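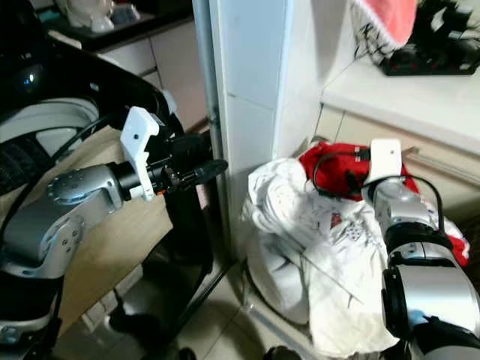
4. Reaching Culska from the town

4.1 The last part of the journey

Most studies of access to historic sites look at the long part of the trip, that is, the train or the road from the large city. In our interviews the visitors to Culska spoke very little of this long part. They knew which train to take to Multness, they had bought the ticket before, and they arrived without trouble. Their difficulties began when they came out of the station. For this reason we treat the last part of the journey as a separate matter in this section.

Culska is a summer palace with a walled garden, completed in 1788 on the north bank of the Usia. The town of Multness grew up later on the south bank, and the railway was built to serve the town and its timber yards. The palace was at that time a private house and did not need a station. The result is that today's visitor arrives on the wrong side of the river and must cross it. There are two bridges. The old bridge is for people on foot and for bicycles, and it ends near the garden gate. The road bridge is further to the east and carries the bus.

A visitor can therefore walk over the old bridge or take the Jugah bus over the road bridge. A small number of people take a taxi, but in the low season there is often no taxi at the station, and we leave this choice out of the discussion.

4.2 The walk

The walk takes 25 minutes at a normal pace. It goes down Station Street, passes the market hall, and then follows the river path to the old bridge. The ground is flat except for the steps at the south end of the bridge. A ramp exists at the same place, but it begins behind the bridge keeper's house and a person who comes from the market hall cannot see it. Several visitors with a stroller told us that they had carried it up the steps and found the ramp only on the way back.

The signs on this route were put up by the town, and the signs on the north bank by the palace. The two sets do not use the same name. The town signs say "Summer Palace" and the palace signs say "Culska." For a local person this makes no difference. For a foreign visitor who has the word "Culska" on the ticket, the town signs may point to another building altogether. We met people at the market hall who had seen the sign and had not followed it.

On the river path there is a stretch of 800 meters with no sign of any kind. The path is the only one there, so it is not possible to take a wrong turn. All the same, it was on this stretch that people most often stopped, looked at the telephone, and asked us if they were still going the right way. We think that the lack of a wrong turn is something only the planner knows. The walker knows only that the last sign is a long way behind.

4.3 The bus

The Jugah bus leaves from the far side of the station square, in front of the former post office. The stop carries the name "Square" and the timetable on the post gives the final stop, a village north of the river which most visitors have never heard of. The palace is named in the list of stops in small letters. The driver has the palace name on a card behind the windshield during the summer months. From October until the reopening of the garden in the spring the card is taken away, although the palace rooms stay open in that period and the bus follows the same route.

The ticket is sold by the driver and also by a machine at the stop. The machine offers its first screen in the local language only, and the button to change the language is on the second screen. Visitors who bought from the driver reported fewer difficulties, but the line at the door was then longer, and the bus sometimes left Multness late for this reason. The train ticket is not valid on the bus. A combined ticket was sold in the past and is still described on an old page of the palace website, which came up in our search before the present page.

The ride itself is pleasant and was praised by nearly everybody. From the road bridge one sees the whole garden front of the palace. The bus then turns away from the river, goes through the new housing, and stops at the service road behind the stables. From the stop the visitor walks back toward the water along the garden wall. Two older visitors remarked that they had taken the bus to avoid walking and then walked quite far along the wall, in the sun, without a bench.

Figure 4. A gray robotic arm beside a white panel, with a tire and a glossy black surface behind it.

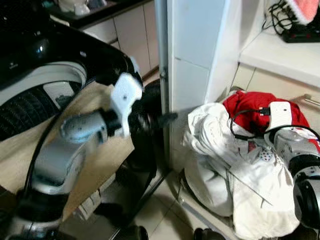
Is the bus faster than the walk from Multness station to the palace gate?

Only when the visitor reaches the stop shortly before a departure. With the wait on the square and the walk along the garden wall, the bus trip often takes as long as going on foot over the old bridge.

4.4 What visitors knew before they came

We asked each person where the information for the trip had come from. The most common sources were a map on the telephone and the advice of a hotel. The map gave the walk correctly in summer. In February, when the old bridge closes at dusk, it continued to propose the bridge in the evening, and visitors who stayed for the late tour found a closed gate and had to turn back to the bus. The hours of the bridge are written on a board at its north end. They are not given on the palace website nor at the ticket desk, where the staff consider the bridge a matter for the town.

The hotels almost always recommended the bus. When we asked the reception desks for the reason, they said that the bus was easier to explain. This is understandable, but it has the effect that visitors who would enjoy the river path do not hear of it. Some of them discovered it by chance on the way back, by following other people out of the garden gate, and these were among the most satisfied persons in the whole group.

Printed guides were used less than we expected. The older editions still describe the ferry, which no longer runs, and the landing place on the south bank is still marked with a brown sign. The sign should be removed or its text changed. At the time of our visits it sent people down to the water, where there is a locked fence and no further information.

4.5 Discussion

The site is near, the ground is easy and the service is regular, and still the last part of the journey is felt as the difficult one. The causes we found are small and belong to different owners. The town is responsible for the signs on the south bank and for the bridge, the palace for the north bank and for its website, and Jugah for the stop, the machine and the card in the windshield. Each of them described its own part to us as being in good order, and taken alone each part mostly is.

From the side of the visitor there is one trip and it should carry one name. We would put the word "Culska" on all signs from the station door onward, on the bus stop and on the bus in every month of the year. A sign in the middle of the river path would be a small cost, even if it tells the walker nothing new. The ramp needs a sign at the point where the choice between ramp and steps is made, before the keeper's house.

We are less certain about the position of the bus stop. Moving it nearer to the garden gate would shorten the walk along the wall, but the lane at that place is narrow, and the people who live there were against a similar plan in the past. A bench and some shade at the present stop may be the more practical step. The effect of the closing hours of the old bridge on the evening tours is taken up again in the next section, together with the winter timetable.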